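Site Visit Report: Herath Residential Development, Lalar
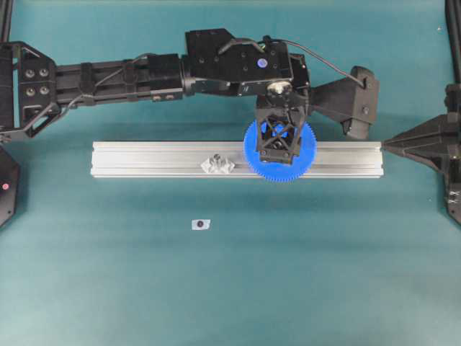 Homes and Grounds

Representatives of Tinduvix Property Services toured the Herath development in April 2024 at the invitation of the builder, Sellov. The first phase consists of 40 detached homes, each with a two-car garage. Visitors were shown 2 finished models, the larger offering 2000 square feet of living space and an unfinished basement. Paving of the north road began in March. Buyers may reserve a lot with a deposit of $1000.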